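Standby Power in Shared Student Kitchens
Project report, Boutros College, second-year Household Energy unit

1. Aim
Our group wanted to find out how much electricity kitchen appliances use when they are switched on at the wall but not cooking anything. We also asked residents whether they knew which of their appliances drew power all day.

2. Method
We borrowed a Tolleo plug-in meter from the college library and sent a survey to 72 residents in the Zisano and Pridar buildings. We got 68 replies. Readings were taken in the evening, after dinner, and each one ran for 60 minutes.

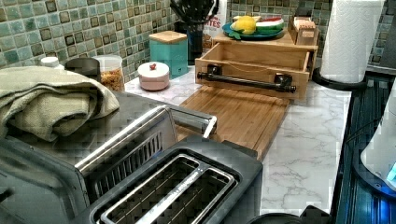 Standby power is the electricity an appliance draws while it waits to be used. A clock, a small light or a touch panel is enough to cause it. Benches often hold more than one appliance for much the same job, such as a two-slot toaster with a toaster oven right behind it, so we metered each type separately. Simple toasters with a lever gave no reading at all. Microwaves with a clock were the highest.

3. Survey results
Of the 68 people who replied, 40 said they never turned anything off at the wall. The usual reason was that the power point was hard to reach. 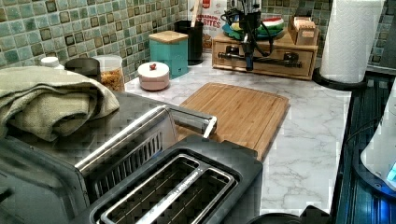 Several others turned off the kettle but left the microwave on – the opposite of what our readings would suggest. Residents who paid their own power bill were more likely to switch things off.

4. Problems
The meter only shows whole watts, so very small loads appear as zero. We lost one evening of readings in August when the meter was reset by mistake.
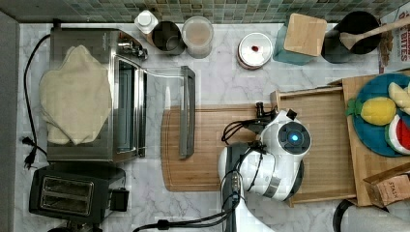 Figure 3. Toaster oven with the door open and a cloth towel over the top.

5. Further work
We would repeat the readings over a full week with a more sensitive meter, and include fridges.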